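Section 4. Drying Mode and Airflow Setup

The Sorkano dehumidifier ships in Comfort mode, which holds the room at a set humidity and cycles the compressor as needed. Drying mode runs the compressor and fan together and ignores the humidity target until the timer ends. Use Drying mode in a room where laundry is hung indoors. Complete Section 3 (Placement and Leveling) before you start.

4.1 Preparing the room

1. Close all windows and outside doors. Leave inside doors closed as well unless the unit is meant to serve more than one room.
2. Confirm that the air outlet on the top panel has at least 9 inches of open space above it.
3. Confirm that the rear intake is not covered by curtains, bedding or hung clothing.
4. Point the louver toward the lower third of the hung laundry. Moist air collects there first.
5. Empty the water tank and push it back until it clicks. The unit will not start if the tank float is out of position.

CAUTION: Do not hang laundry directly over the unit. Dripping water can enter the outlet and damage the fan motor. This type of damage is not covered by the Stavmont limited warranty.

4.2 Loading the rack

Spin the laundry at the highest speed the fabric allows. Hang heavy items at the ends of the rack and light items in the middle, with a gap between neighboring pieces. Shirts dry faster on hangers than folded over a rail. Socks and other small items can go on the lowest rail, where the airflow is strongest.

A carrying basket should have openings in the sides and floor. Solid tubs hold water at the bottom, and damp laundry left in one will pick up a stale smell that Drying mode does not remove.
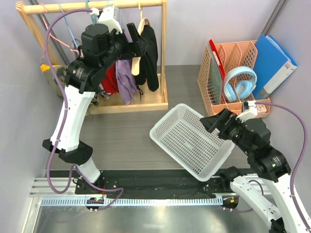 Fig. 4-2. Perforated basket, empty.

Keep baskets and other loose objects out of the path between the louver and the rack while the unit is running. An object in this path sends air back to the intake, and the unit then reads the room as drier than it is.

4.3 Starting a drying cycle

1. Press POWER. The display shows the current room humidity.
2. Press MODE until the DRY lamp is lit.
3. Press TIMER to choose the run time. The factory setting is 3 hours. Each press adds one hour, up to a limit of 9, then returns to 1.
4. Press FAN to select High. Low is available in Drying mode but lengthens the cycle.
5. Press START. The compressor begins after a short delay - this is normal and protects the motor.

NOTE: If room humidity is above 80 percent at the start, the display may hold at 80 until the reading drops. The cycle is not affected.

4.4 During the cycle

The TANK lamp turns on and the compressor stops when the tank is full. Empty the tank and replace it within 49 minutes to resume the cycle. After that the timer clears and the cycle must be started again from step 1.

For long cycles, attach a drain hose to the rear port (see Section 5). The hose must slope downward along its full length. The Egger hose adapter fits this port and is sold separately.

4.5 After the cycle

The fan continues to run on Low for a few minutes after the compressor stops. Do not unplug the unit during this time. Check seams, waistbands and pockets before you put laundry away. If these are still damp, turn the items over and run one more hour.

Clean the intake filter after every 9 drying cycles. Lint builds up faster in Drying mode than in Comfort mode. Replacement filters can be ordered from the Stavmont parts desk in Fullasham using the part number on the filter frame.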